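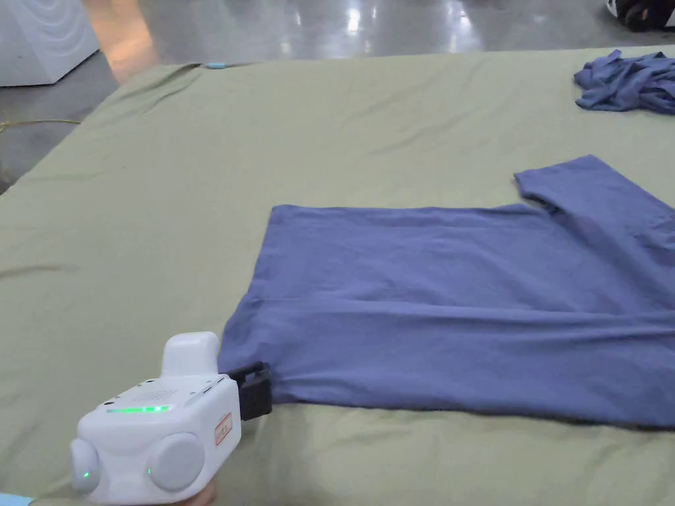 Tadhg Ó Ceallaigh reckons most of us fold a T-shirt at the wrong moment, long after it has picked up its creases from the basket, and that we then blame the shirt. I'd only asked him whether he wanted milk in his tea.

That's more or less how the whole afternoon at Kestby went. I'd come with a page of questions about laundry, most of them a bit apologetic (I do know it's laundry), and he had answered half of them before I'd found my pen. He has been washing, drying and folding other people's clothes for 19 years, first in the back of a hotel in Illcombe and then on his own account, and he talks about cotton the way my uncle talks about tomatoes.

I wanted to start with the table, because I'd assumed everyone folded on the bed or, in my case, on the arm of the sofa.

"The bed's too low," he said. "You bend, you get fed up, and by the fourth shirt you're rolling them into balls. Get something big and flat at the height of your hips and put a sheet over it. A plain one. Jersey slides all over the place on a bare worktop, and on a sheet it stays where you put it."

Does the colour of the sheet matter?

"It does to my eyes! Do white shirts on a white sheet at four o'clock in winter and see how you get on. Blue on green is lovely, you never lose a sleeve."

I asked him to talk me through a shirt from the beginning, slowly, as if I'd never met one. He lays it out and smooths it before he folds anything, and he starts from the corners of the hem. I've always gone for the shoulders. "Everybody does. The shoulders look important. But get your hem corners square and pulled out and the rest of the body comes with them. Then you do your sleeves, and if a sleeve is standing up or doubled over on itself, you stop and sort it out there and then. It won't get better inside the fold."

He's fussy about smoothing, too. Flat of the hand, from the middle outwards, and never a tug at the neck, which he says is how collars end up looking like lettuce. Long folds first, one side and then the other, and only after that do you bring the bottom up. He folds in thirds. I fold in halves. We agreed to move on.
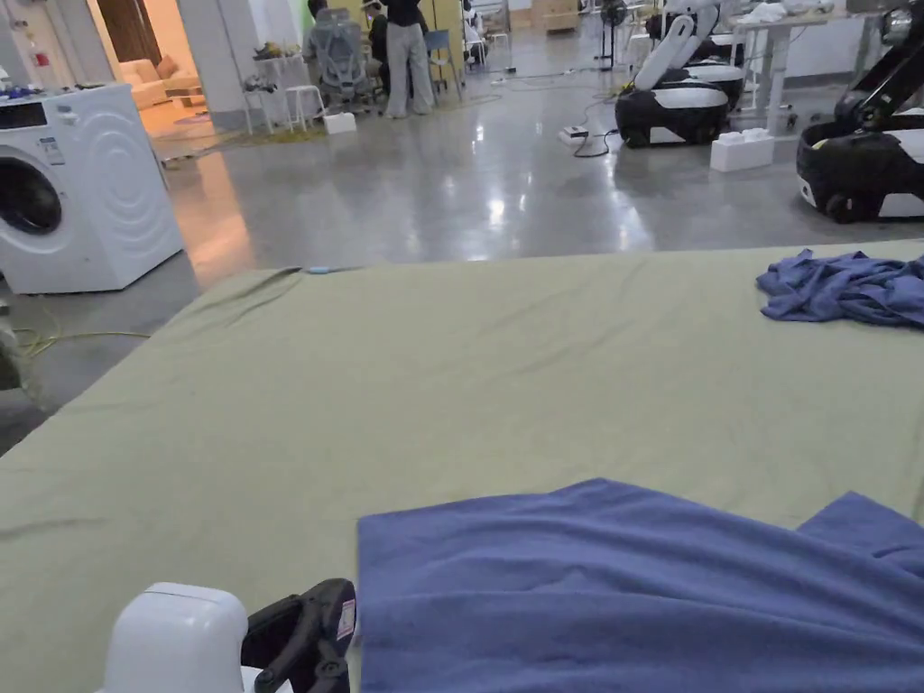
The green table at Kestby, with the washing machine right beside it

The machine is close to the table on purpose, or so he told me when I asked about the layout. "If you have to carry it through two rooms it goes in a basket, and if it goes in a basket it stays in the basket. You know it does." I do know it does. There was one on my landing as he said it, and I think he could tell.

His other rule is about heaps. He doesn't mind one, so long as it's at the back. "Take one thing, bring it to the front, finish it, put it away to the side. People spread the whole wash out so they can see it all, and then there's nowhere left to fold. Leave it in its heap. It's not hurting anyone."

What about towels? I'm a terrible one for towels, I just drape them.

"Towels are grand, towels are where you should begin. There's no neck on a towel. Give it a good shake, lay it long side towards you, bring one end over and run your hand along the fold. If your children are going to help, give them the towels and keep the shirts for yourself."

We had a bit of a disagreement over fabric softener. He used to swear by it, and he went off it at the hotel, where he and Gerardo Tagle had the ironing between them and the towels were coming out, in his word, greasy. Gerardo still uses it and the two of them are apparently still arguing. I use it because I like the smell, and I said so, and he was very polite about it.

I also asked about folding boards, those hinged plastic things. I bought one called a Nundent a couple of years ago and used it for a month. Tadhg has nothing against them. He thinks they're good for shops, where all the shirts are the same size, and a nuisance at home, where you've got a toddler's vest followed by somebody's rugby top. "Your forearm's a good enough board. Lay it down the middle, fold over it, slide it out." I've tried it since and my forearm is evidently the wrong shape, but I'm getting there.
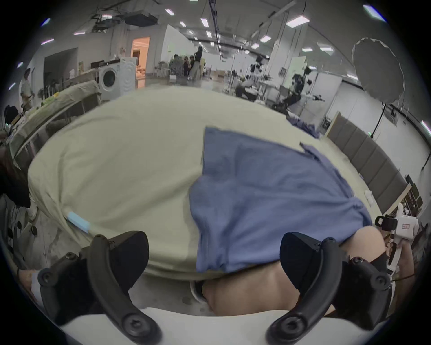

Stacking, drawers and the odd sock

By now the tea had gone cold and we'd reached the part I had really come for, which is what happens after the folding. My piles look all right on the table and then they lean.

"You're stacking them all the same way round," Tadhg said, before I'd finished. The folded edge is thicker than the open one, so he turns every other shirt and the pile stays level. I felt quite silly. In a drawer he stands them on end, folded edge up, and he leaves a hand's width free at the front so that things can come out without a fight.

And socks? He pulled a face. He pairs them at the very end, when everything else is off the table, and singles go back in the wash bag – "they'll meet again in there or they won't."

I drove home by way of Illcombe with the window down and did the basket on the landing that same evening, on the kitchen table, on an old sheet. It went pretty well until I got to the fitted one. I've written to Tadhg to ask about fitted sheets and he says that'll need another afternoon.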